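Kitchen sponge

A kitchen sponge is a small block of soft, porous material used for washing dishes, wiping counters and cleaning sinks. The most common kind sold today has two layers: a soft layer that holds water and soap, and a thinner, rougher layer that is used for scrubbing. In many countries the soft layer is yellow and the rough layer is green, although other colors are also sold. The two-layer kind is called a scouring sponge, a scrub sponge or a scrubber sponge.

Materials

The soft layer is made of cellulose or of a plastic foam, most often polyurethane. Cellulose sponges are made from wood fiber. They become hard when dry and soft again when wet, and they take up more water than foam of the same size. Foam sponges stay soft in both states and are cheaper.

The rough layer is a pad of nylon or polyester fibers which are not woven but pressed and bonded together with a resin. Grains of an abrasive mineral can be mixed into the resin. Pads without mineral, or with a very fine one, are sold as "non-scratch" and are often blue or white. The meaning of the colors is not fixed by any general rule, so the package should be read before the pad is used on a delicate surface.

The two layers are joined with glue or by heat. In cheaper products this joint is the first part to fail, and the pad begins to peel away at one corner.

Shapes

Most sponges are rectangular, but rounded, oval and waisted forms exist. The waisted form has a narrow middle, which gives the fingers a better hold. Some makers cut a groove along the long side of the soft layer for the same purpose. The small firm Alari sold a sponge with one rounded end, meant for the inside corners of square sinks, and its designer Hortensia Echeverri wrote that she tried eight curves before choosing one.

Use around the sink

The soft side is used for glasses, plastic bowls and painted dishes, and the green side for pots, oven trays and burned food. Plastic bowls are easily scratched by the green side. The scratches are fine at first but they hold color from tomato sauce, turmeric and similar foods, and after this the bowl does not look clean even when it is.

A stainless steel sink can be cleaned with both sides. When the rough side is used on brushed steel, it is advised to move along the lines of the brushing and not across them. Around the drain, where food collects in the openings, a small brush works better than a sponge. Undermount sinks, which are fixed below the counter, let water and crumbs be wiped straight into the basin, but the joint under the edge of the counter must be cleaned from time to time with the corner of the sponge.

Quartz counters are resistant to most kitchen liquids and need only the soft side with mild soap. Strong rubbing with a green pad can leave a dull area on a polished counter, which is seen mainly when light comes from the side. Marble is softer and is damaged also by lemon juice and vinegar. Panels with a marble pattern may be stone, ceramic or plastic, and the care depends on the real material - the pattern alone says little.

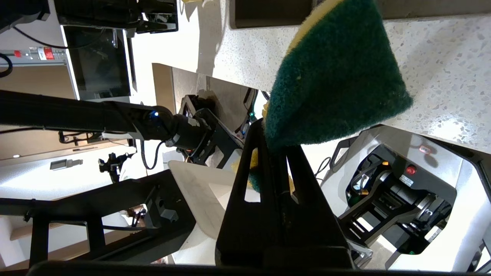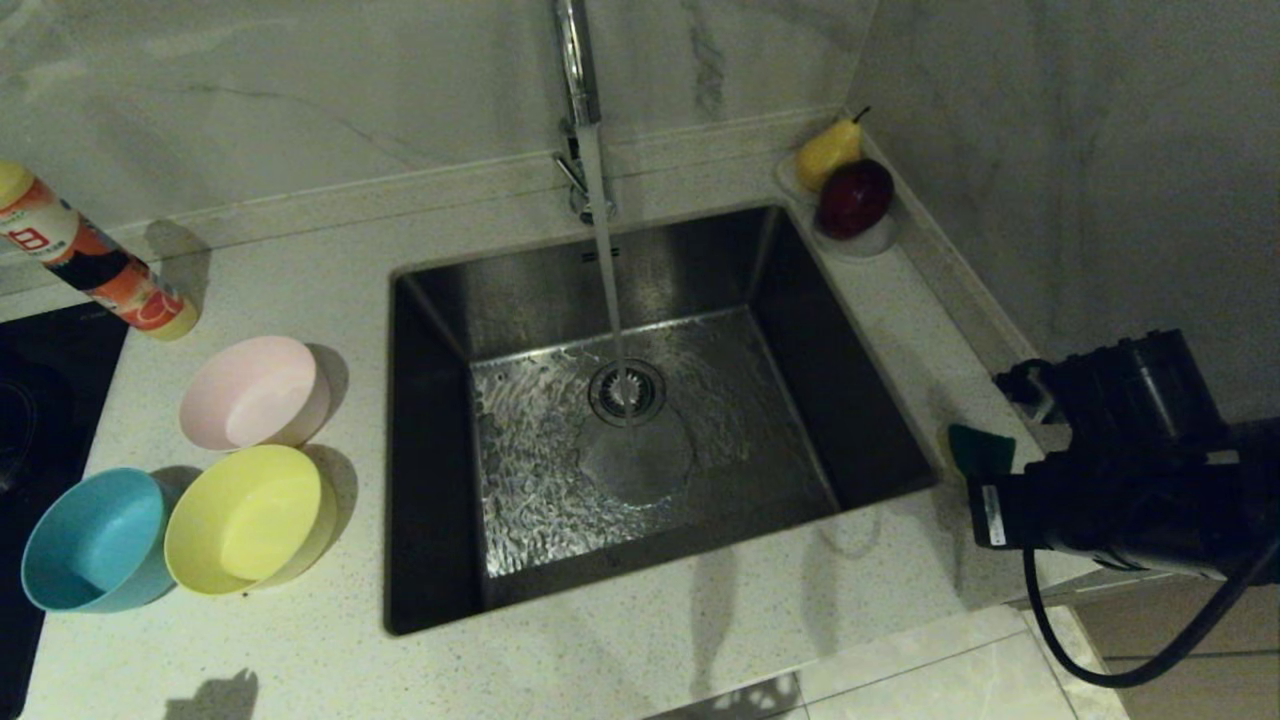
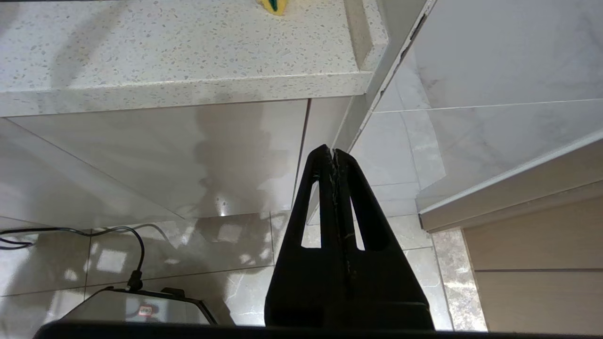

Care and replacement

A sponge that stays wet gives good conditions for bacteria. The usual advice is to rinse it after each use, press the water out and leave it where air can reach all sides. A sponge lying flat dries slowly on its lower face. Holders with open wire or holes are better in this respect than a closed dish.

In a home survey made by Fouad Nasr and Bouchra Zerouali in the town of Misham, 357 households answered questions on how they dry and replace their sponges. Many of them changed the sponge only when the green layer came loose. The authors recommended a change every 2 weeks in a kitchen where raw meat is prepared, and they noted that smell is a late sign - a sponge can be unfit for dishes before it smells.

Heating a wet sponge in a microwave oven is often mentioned as a method of cleaning. It reduces the number of bacteria but does not remove all of them, and a dry sponge can catch fire. Old sponges are commonly kept for floors, shoes or garden tools, and some households cut off one corner to mark them, so that they do not return to the dishes.

Related products

Steel wool and copper scourers are harder than the green pad and are used mainly on iron and steel. The dried fruit of the luffa plant serves as a sponge in many regions and can be composted. The dishcloth dries faster than a sponge because it is thin, and can be washed with other laundry.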